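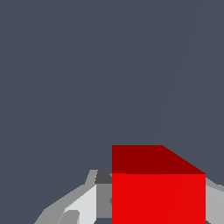

Noreen Tabb
Piano tuner and repairer

Tuesday

Up before six. Cold in the kitchen and the truck needed scraping, first time since the start of March. I had packed the tool case the night before but unpacked it again because I couldn't remember putting in the long mute strip. It was there.

First call was the Rasholm Hall upright. It had not been tuned in two years and before that I think only when someone complained. The hall is heated for events and left alone the rest of the time, so the piano goes through the same thing over and over, dry and warm for a night and then damp for two weeks. I have told them this. They put a bowl of water inside the bottom panel, as somebody had read that it helps, and it was still in there this morning with a dead moth in it. I took it out and left it on the kitchen counter with a note.

The pitch was low all over, worst in the tenor, where it changes from wound strings to plain. I did a rough pass first to bring everything up and didn't try to be careful. There is no point being careful on a pass like that. By the time you reach the top, the bottom has moved again. One string broke on the way up, high treble, rusted at the bend around the pin. I had wire in the truck. Splicing would have been faster but the old wire was so brittle that I put on a whole new one. It will drift flat for a month or so and I will have to go back and pull it up.

The second pass went better. A on the fork, then the octave, then fourths and fifths out from there. I don't use the app much. I have it, and it's good for the low bass on small pianos where I stop trusting myself, but for the middle I would still sooner listen. The beats in the thirds came out even on the first try, which hardly ever happens on that piano. I played a hymn and part of a waltz to check it and then put the panels back on.

Charged them for the tuning and the string. Did not charge for the pitch raise, and on the drive out I was sorry about that. I do this too often.

Szalai's

Stopped at Szalai's for felt. They have moved the piano supplies to the back of the store behind the ukuleles and cut the shelf in half. No bushing cloth in the thickness I wanted. They had the next one up, so I bought that plus a bag of front rail punchings and a tube of the dry lubricant. The punchings are sold in packs of 1000, which is ten years' worth for me, but it was that or nothing.

They have a used Carketti grand on the floor now, marked down by 600 dollars from what it was at Christmas. I sat down at it while they looked for the cloth. Nice bass, very long and clear. The top two octaves are thin, and I think that's the hammers and not the board. Somebody has filed them badly so they come to a point. It could be fixed in a couple of days with new hammers and some patience. I looked at the price again and then looked at where I would put it, and there is nowhere. I already have two pianos in a house that was built for none.

Ate my sandwich in the truck. Returned a call from the school about the practice rooms. They want all of them done before the spring concert and they want it for what they paid last time. I said I would look at my book. I will probably say yes.
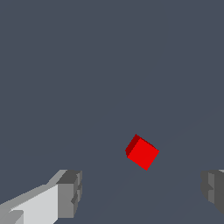
The player piano

Afternoon at the farmhouse north of the reservoir, the old Hisus player. It is 107 years old and came down through the family, and they want it to play rolls again. I have been putting off this visit since I don't do much player work and I was afraid I would have to tell them it was hopeless.

It isn't, but it is a big job. The rubber cloth on the pneumatics has gone stiff and cracks when you touch it. All the tubing is hard. The bellows leak so badly that the pedals just flop. I got the upper action out and onto a blanket on the floor, which took most of an hour because one screw had been painted over. Behind it was a penciled note from whoever worked on it last, giving a month and a set of initials and nothing else. I left it as it was.

The wood is sound everywhere I could get a flashlight into. No worm. The tracker bar is clean and the pins are still tight, tighter than at the hall. So the piano part only needs a good tuning and some new bridle straps. It's the player part that will cost them.

I explained it as best I could at the kitchen table. I said they could have a piano that plays by hand for not much money, or a piano that plays by itself for quite a lot, and that I could do the first and would want help on the second. They asked if they could hear what it sounded like now. I put the upper action back in and played a little of what I could remember. Some of the notes didn't come up again after I hit them. They seemed pleased anyway and gave me a dozen eggs.

They will think about it. I wrote the estimate out by hand and left it with them, and I need to type up a proper one by the end of the week.

Evening

Home by 7. Unloaded the truck and put the damp wire coils by the stove to dry out. Soup from the freezer. It had no label and was lentil.

Tried the new cloth on the spare key I keep for testing. Too thick, as I thought. The pin binds even after easing. I could iron it down with a little water, but it never stays. I will order the right one by mail and save this for something older and looser – the church, maybe, where every key rattles.

My right shoulder is sore from the pitch raise. I used to be able to do two of those in a day and go dancing. I put the heating pad on it for a while and went over the book. The school fits if I move the two house calls and work one Saturday. I will call them in the morning.

Need: treble wire, two sizes. Bridle straps, a full set. New bulb for the flashlight. Send the hall their bill.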